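Category: Visits & Open Days
Print this page | E-mail this page
Search this site: Enter keywords Go

Promgate opened its Lununness workshop to visitors on Saturday, July 28, 2018. The company's demonstrator spoke to us between sessions, 4 of them in all, about teaching machines to handle soft goods. "Metal parts stay where you put them," she said. "A pouch moves when you breathe on it."
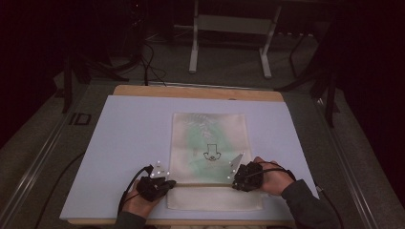
Learning by hand

The project is called Tamihana and it began in October. "We had 2 people on it then, and 85 usable recordings by the end of the first month," she said. Visitors could book a turn through the Grundum office.

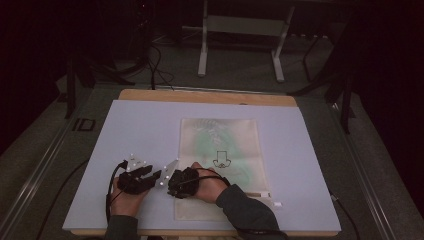 Tamihana's recordings come from people, and the robot comes later. She wears both grippers herself, and the white dots on the plates above her hands are there for tracking. "You slow down with these on. After 140 goes you stop noticing."

The next open day has not been fixed.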